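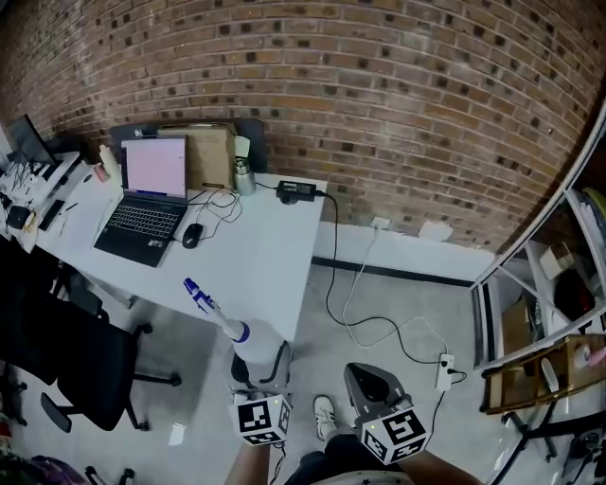
Left handheld gripper loses tracking when it is tilted, right one is fine

bristden_bench

I look after a pair of Truneck handheld grippers, one per hand, each with a white marker cube. They run off a laptop on the desk. The right unit tracks cleanly in any pose I would normally use. The left one drops out when I grasp something and roll my wrist outward.

The easiest way to reproduce it is with a spray bottle. I close the left gripper on the white one with the blue nozzle, lift it off the floor and tilt it until the nozzle points up and to the left. The pose estimate for the left cube flips by a large angle, comes back, then flips again. If I keep the bottle upright there is no problem. The right gripper was held open next to it during all of these tests.

Done so far:

Both lights are on and neither unit reports a fault.
Wiped both cubes with a dry cloth.
Restarted the tracking software and the laptop.
Swapped USB ports.

Over 616 logged frames with the bottle tilted, the left cube had a bad or missing pose in 94. The right cube had 2. Software is Kindilano, default settings. It started on Monday after I took the left cube off to tighten the bracket under it. Is the cube bad, or is this a setup problem?

truneck_tinkerer

The cube is probably fine. You took it off, so check how it went back on. A cube will fit its bracket four ways, and only one of them matches the geometry stored for that gripper. If it went back a quarter turn out, the marker IDs are all still valid and upright poses can look plausible until you compare them with the real position of the fingers.

Order I would do this in:

1. Put both grippers on the desk, fingers pointing the same way. Open the live view and note which marker ID is on the top face of each cube.
2. Compare against the layout file for that unit. Left and right have separate files. Make sure they have not been swapped.
3. If the top ID is right, check the side faces as well. Top can be correct with the cube rotated.
4. Try to move the cube with two fingers. There should be no play at all. The bracket screws want to be snug and no more, as the plastic boss strips easily.
5. Rerun the left calibration. Any time the cube comes off, the old offset is void, even if you think it went back in the same place.

A rotated cube gives you a constant error, though, and yours comes and goes. That sounds more like pose ambiguity. With one face visible, a flat square marker can be solved two ways, and the solver jumps between them. Rolling the wrist may be leaving you with a single face in view. In Kindilano, set the minimum visible faces to two and turn on the previous-pose check. You will get short gaps in place of flips, and gaps are easier to filter.

vitale_cell4

had the same thing, bought a new cube, fixed it. don't waste your day

slow_caster

Before buying parts, swap the two cubes between the grippers, swap the layout files to match, recalibrate both and repeat the bottle test. If the fault follows the cube, replace the cube. If it stays on the left side, look at the bracket, the pose or the lighting.

On lighting: set exposure manually. I had a white cube wash out at auto exposure — the black squares shrank at the edges and corner detection got noisy. Dropping exposure to 70 percent of the auto value was enough on our Vitale camera. Yours will differ.

Also look at where your forearm goes. When the wrist rolls out, a sleeve can cover one edge of the cube. Losing a strip of the border is enough to lose the marker.

Comments (4)

bristden_bench: Top ID was correct, side faces were not. The cube was a quarter turn out. Corrected it and recalibrated, bad frames are down but not gone.

truneck_tinkerer: Now do the minimum faces setting.

bristden_bench: Set to two, with the previous-pose check on. No flips in three runs. A few short gaps at full tilt, which I can live with. Will try the manual exposure next.

pallet_jack_9: Does the layout file have to be reloaded after a software update, or does it keep the old one?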